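Faltville library keeps its late Thursdays, and the tool shelf is growing

Anyone who has tried to find a park outside Faltville library on a Thursday evening will be pleased, or possibly a bit dismayed, to hear that the late opening is staying. The council confirmed this week that the doors will remain open until 8 pm every Thursday through the winter, after a trial that began in the warmer months and turned out to be a good deal busier than anybody had planned for.

The trial was meant to help people who work in Sollstead and can't get home before the usual closing time. It has certainly done that, but it has also brought in high school students, a very cheerful knitting circle and quite a few parents who like to let the little ones choose their bedtime books in their pyjamas (slippers are welcome, and there's a rug by the picture books).

The most talked-about part of the evening has been the tool shelf, which lets members borrow household gear on the same card they use for novels. It opened with a modest pile of donated drills and sanders and now holds 176 items, from a pasta maker to a very handy carpet cleaner that has its own waiting list. Loans are for 13 days, and you can renew twice if no one else has their name down.

Two new sets of shelves are being put up in the old periodicals corner to make room. The newspapers haven't gone far – they're now beside the front windows, where the light is better anyway and the heater is closer.
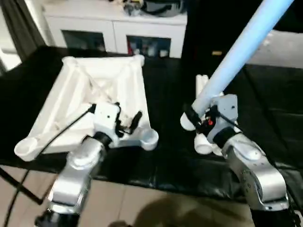 What's on in the coming weeks

The mending table is back by popular demand, so bring along that jumper with the hole in the elbow or the trousers you've been meaning to take up since last year. Thread and needles are supplied, and there's usually someone about who can show you how to sew on a button so that it stays sewn on.

The Laing Road book group will also move to Thursdays, starting at half past six. Newcomers don't need to have finished the book, although it does help if you've started it! Copies are kept behind the front desk, with two in large print.

For those coming from further out, the Prutumon community bus will add a later return trip on library nights, leaving from the stop opposite the bakery at ten past eight. The fare is the same as the daytime run and bookings can be made at the desk or by phone.

Donations for the tool shelf can be dropped in whenever the library is open. Please make sure they're clean and in working order, and pop the manual in too if you still have it.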